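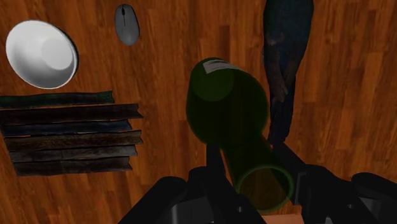

A simulated view from the Skerkinley demonstration: a green glass bottle between the two halves of the gripper, with a bowl and a computer mouse on the planks behind.

Main Page > Robotics > Demonstrations > Skerkinley open day
Contents Random Recent changes Help
Print this page | E-mail this page

The Skerkinley open day was a public demonstration of robot grasping software held by the firm Gestotell on October 30, 2026. It is mostly remembered for the gap between what was advertised and what was shown.

Background
Gestotell had announced in May that its grasping program, Junuvora, could handle "everyday household things" without being taught each one. The invitation spoke of a robot at work. Visitors were instead seated before a screen and shown computer-rendered scenes, in which a black two-part gripper was set among objects on a wooden surface. Leandro Mateos, who led the project, said the simulator and the real arm ran the same code. The arm itself was not switched on.

Demonstration
The session lasted 80 minutes and drew 100 visitors. Much of it dealt with glass, which is hard for many camera systems because the background shows through. Mateos presented a see-through green bottle as proof that the problem had been solved. He did not say how the program was told where the bottle was — a simulator knows the position of every object in it, and a camera does not.

Two live runs were promised. Both were replaced by recordings, and no failed attempts were included.

Reception
Marlene Conceição, an engineer at the packaging firm Araújo, asked for a success rate on real glass and was told that the figures were being prepared. Wichai Duangkaew defended the format and argued that simulated trials are cheap and safe. Iolanda Xavier agreed that they are useful for training but wrote that they are weak evidence of anything else, as friction and glare are only as true as the settings chosen. Gestotell has not published the settings.

See also
Grasp planning
Transparent object detection

Print this page | E-mail this page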